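Notes for the talk "Clearing the table", Stotwood evening course, Saturday, June 2, 2018

Speak slowly. Water on the left side. Start when the people at the back have found a chair.

Slide 1. Title only. Say good evening, say thanks to Csizmadia for lending us the cups and the room. Mention that the break comes after slide 6, and that the coffee is in the hallway.

Slide 2. Why a full evening on clearing the table? In our small canteen at Cimum we wrote down every piece that got broken during one year. The number was 183. Wait a little, let them look at the number. Then ask: where do you think it happened? Most people will say at the sink. In our list, most of it happened between the table and the cart.

Slide 3. The three weak moments. Lifting from the table. Putting on the tray. Putting the tray down. I will talk mostly about the first two, the third one is for after the break.

Slide 4. Bowls. A plate is easy, everybody knows how to hold a plate. A bowl is round outside and slippery inside, and the glaze does not help you. My advice is to hold the wall of the bowl, one side inside and one side outside, and not to push from both outer sides. If you tilt it, look first if there is still soup. (They usually laugh. If they do not laugh, go on.)

Slide 5. Show both pictures, give them time. 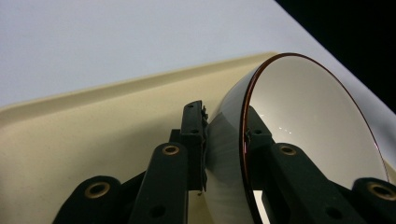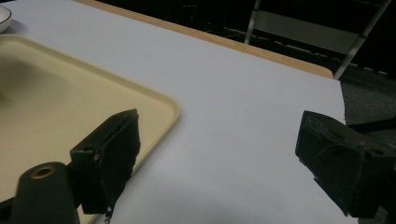
Slide 5: the white bowl held by its wall and tilted (first picture); the cream tray on the white table, with a small white bowl behind it (second picture).

Say to the first picture: look at the rim. The thin reddish-brown line is pretty, but the rim is also where a bowl gets its first chip. Pass your finger over it before you stack. When a bowl has a chip, it goes out the same day, also when it was expensive.

Say to the second picture: the tray has a raised lip and rounded corners. I like this form, because a bowl which slides will meet the lip before it meets the floor. Ask them where they would put the first bowl. I put it in the middle, the next ones close to it, and I leave the edge free for my thumbs.

Slide 6. How much on one tray? Our rule is 10 small bowls, never more, and never higher than 2 in a stack. With cups we are less strict. Somebody will ask about the non-slip mats from Filtix. I have tried them, they are good but they need washing every evening, and in June they smell a bit if you forget.

Break, fifteen minutes. Open the window.

Slide 7. Putting the tray down. Do it live with the empty tray first, then with the cups. One side touches, then the other side, then let go. Let two or three people try. Do not correct them while they carry, only after.

Slide 8. Questions. The paper with the rules is by the door, please take only one each.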